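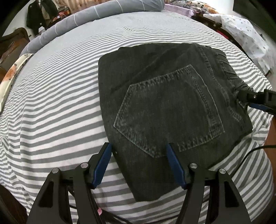

叠衣服的夹爪这个月出了一次故障,前后折腾了五天,记下来免得以后忘。故障最早出现在牛仔裤上。T恤和毛巾一直没事,换成牛仔裤就开始掉。深色牛仔布叠成一团以后很厚,后袋口那一圈双线缝边又硬,腰头被夹住的地方布料会堆起一道道褶子,指垫压上去,实际碰到的只是几条凸起的棱。抓这种地方需要的力比抓平布大得多,而我们的参数是按平布调的。

先说现象。右手夹爪合拢以后,软件显示“已夹持”,手腕抬起来,裤子滑回床上。再试一次,又正常。没有报错,日志里也没有红字。头一天我以为是指垫脏了,用酒精擦了两遍,好了一个下午,第二天照旧。

第二天我换了一副新指垫,还是Nikel的那种。没有改善。旧的也没扔,后来证明没坏,现在又装回去了。

第三天怀疑控制程序。Meifang Wan帮我把夹持判定那一段翻出来看,逻辑很简单:电机电流超过阈值,持续一小段时间,就算夹住了。她提醒我,这个判断里根本没有用到手指的开合位置。也就是说,只要电机在使劲,不管使的劲传没传到指尖,程序都认为夹住了。

顺着这个思路,我把右手夹爪拆下来放到桌上,手动推连杆。左手那只推起来很顺,右手那只推到一半会卡一下,再用点力才过去。拆开看,内侧一根连杆的转轴销松了,销子在孔里能晃,走到某个角度就歪着顶住。这时候电流上升,程序收到“已夹持”,指尖其实只合到一半多一点。抓毛巾,这点行程勉强够用,抓牛仔裤就不行了。

销子为什么会松,我的看法是装配的时候没有上螺纹胶。这套连杆是我从Cai那边买的散件,自己装的。装左手那只的时候胶还有,装右手那只的时候胶用完了,我写了张纸条说“明天补”,之后就没有之后了。纸条还贴在工具箱盖子里面。开合次数我查了一下,出问题的时候刚过2,000次,对一颗没上胶的销子来说也算正常寿命。

比掉裤子更麻烦的是另一件事。第四天测试的时候,右手夹爪卡住以后突然过了那个角度,手指一下子合到底,夹到了我的食指。当时我正伸手去扯平裤腿,想着它反正没力气。指甲边上青了一块,没破皮。按我们自己定的规矩,手伸进去之前要先按急停,我没有按。急停是Usix的蘑菇头按钮,就在手边,20厘米都不到。

这件事我写进了Brinedel的故障记录,编号107,连同我没按急停这一条。Meifang看了以后说应该把它单独列成一条安全事件,不要混在机械故障里,我同意,已经分开了。

处理办法如下。

两只夹爪的销子全部拆下来,清洗,上螺纹胶,重新装,放一夜再通电。

夹持判定加上位置条件。电流到了,位置不对,一律按失败处理,手指张开,停下来等人。抓厚衣物和抓薄衣物的位置范围分开设,现在牛仔裤单独用一组。

合拢速度降下来。慢一点对叠衣服没什么影响,万一再卡住又松开,冲击会小很多。

线缆也重新走了一遍。原来黑色的线拖在床单上,手腕一转就跟着扫,有一次还勾住了裤腰。这和掉裤子没有直接关系,但是容易误导人,我第一天就盯着它看了半个钟头。现在沿着小臂绑好,只在腕部留一段余量。

改完以后连续叠了一个晚上的牛仔裤,没有再滑。不过有一条的腰头洗得很硬,右手抓上去报了两次失败,人过去看,手指位置确实不到位,是布太厚。程序停得对,参数还要再放宽一点。厚度范围到底设多少合适,我手上裤子不够,已经跟家里人借了几条,等试完再补在后面。

另外有人在上一篇下面问指垫用多久换一次。我没有固定周期,看表面,摸着发滑就换。

29/09/2024 补:参数放宽以后,那条硬腰头的也能抓起来了。食指不疼了,指甲边上还有点颜色。螺纹胶这次买了两瓶。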